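# Dradance: a set of household odds and ends in gray bins

Last updated: Jul 19, 2020
Filed under: Data cards / Household objects / Small things
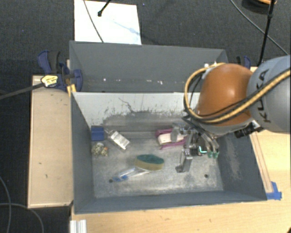 *Front bin with sponge, white package and other small items; second bin behind.*

Dradance is a collection of records about small household objects sitting together in a shallow jumble. Think of the drawer next to the sink, or the box you fill in the last hour of moving house. I love that kind of mess! A sponge leans on something clear, a package lands at an angle on top of nothing in particular, and suddenly you have a little landscape that would be hard to invent on purpose.

This card covers what is in the set, how the object list is organized, how arrangements get made, and where the rough spots are. If you only want to get going, skip to "Files" and come back when something looks odd.

## What's in it

The release has 90 arrangements built from a pool of 67 objects. Each arrangement has one or more pictures, a plain text note and a row in the main table. The objects are all things you could pick up in one hand, and most came from a supermarket, a hardware store or the back of a cupboard.

The pool is split into four shelves. The shelf names are ours and they are a bit silly in places, but they stuck.

- **Troltitard**: kitchen and cleaning things. Sponges, scrubbers, brushes, bottle caps, measuring spoons.
- **Mạc**: boxes and packages. Anything with flat faces and corners, with or without printing.
- **Doner**: clear and part-clear plastic. The troublemakers (more on these below).
- **Leftovers**: everything that refused to fit the other three. My favorite shelf by a mile.

An object belongs to one shelf only. When something could sit on two shelves, the material wins over the use, so a clear plastic scoop goes under Doner even though it came out of the kitchen.

Please keep the accent and the dot in "Mạc" when you copy the shelf name. The loader matches on the exact string, and "Mac" will give you an empty list with no error message. Sorry about that one. It's on the fix list.

## The bins

Everything goes into a gray bin with a metal floor. The floors are scuffed and we have kept them that way. We did talk about painting them, and I'm so glad we left them alone, as the scratches and dull patches give the pictures a lot of character and make the backgrounds less uniform.

The bins stand on a wooden tabletop, a light one. Bright objects look wonderful against all that gray: magenta practically shouts, and so does the yellow-tan side of a sponge. White packages are quieter, and pale printing on a white face can be faint enough that you'll want the full-size file to look at it.

## How an arrangement is made

1. Pick a handful of objects from the pool. At least two shelves should be represented.
2. Put them in the bin without lining them up. Overlaps are welcome.
3. Write the text note before anything moves.
4. Save the pictures and fill in the row.

We don't tidy. If a sponge ends up on top of something else, it stays there, and the note says so. The temptation to turn a package square to the wall is real (I have done it, caught myself and started over), but a neat bin is a dull bin, and there are plenty of pictures of neat things in the world already.

One habit worth copying if you make your own arrangements: use old stuff as well as new. A sponge that has been through a month of dishes has a shape that a fresh one doesn't, and a package with a dented corner sits differently from a crisp one.

## Files

```
dradance/
 objects.csv
 arrangements.csv
 notes/
 pictures/
 LICENSE.txt
 README.md
```

`objects.csv` has one row per object:

| column | meaning |
|---|---|
| object_id | short code, never reused |
| shelf | Troltitard, Mạc, Doner or Leftovers |
| plain_name | what you'd call it out loud |
| main_color | one word |
| second_color | one word, may be blank |
| see_through | yes, part, no |
| squashy | yes or no |

`arrangements.csv` has one row per arrangement, with the object codes separated by semicolons. The order of the codes means nothing. It is the order somebody typed them in.

The `notes` folder holds one text file per arrangement, usually two or three sentences long. These are my favorite part of the whole set. They're written the way you'd describe the bin to a friend in the next room: "sponge on its side, green part away from you, blue thing in the corner." Some are terse and some wander off a little. We fixed spelling and left the rest.

## Naming and color

Plain names are everyday words. We write "sponge" and leave it there, unless two sponges need telling apart, in which case the color goes in front. Product names are left out of the object table completely, even where they can be read on the packaging.

Color words come from a list of 16. That's small, and it was a great deal of fun to argue over. Magenta made it in. Turquoise did too, in the final round. "Beige" and "cream" were folded into "tan," and a sponge's soft side is nearly always tan under this scheme even when you might have said yellow.

If an object has more than two colors, the table holds the two that cover the most surface. The note can mention the rest.

## Known rough spots

**Clear plastic.** The Doner shelf is hard on everyone. A clear piece lying under a sponge can disappear except for its colored part, and people writing notes have sometimes described only the blue end of something and missed the rest. We went back over 50 of the notes with this in mind and corrected the ones we could. The others are as first written.

**Partly covered things.** An object counts as present if any of it can be seen. It may be a strip of color and not much else. There is no column for how much is showing, although I would love one.

**Near twins.** Two pairs of scrubbers are very alike from above. The table knows which is which, but you probably won't.

**Words for blocks.** "Block," "box" and "brick" are used loosely in the notes. Search for all three.

## Good uses

Writing practice is the one that surprised me. People have used the notes and pictures to work on describing where things are in everyday English, and the results are a joy to read. The set is also handy for testing a naming scheme, for sorting by color or shape, and for anyone who draws. Crumpled and overlapping objects make terrific still-life practice.

It's a poor choice if you need weights, prices or exact sizes. We didn't record them.

## Adding to the set

New arrangements are very welcome, and new objects even more so. Send the rows, the notes and the pictures together. Give each new object a fresh code, pick one shelf, and choose your colors from the list. Food and anything sharp stay out.

## Changes in this version

- Notes with clear plastic reviewed, as described above.
- "Pouch" merged into "package" in the plain names.
- Three color typos fixed in `objects.csv`.
- Blank lines at the end of `arrangements.csv` removed.

Next up is the loader fix for Mạc, and then more sponges.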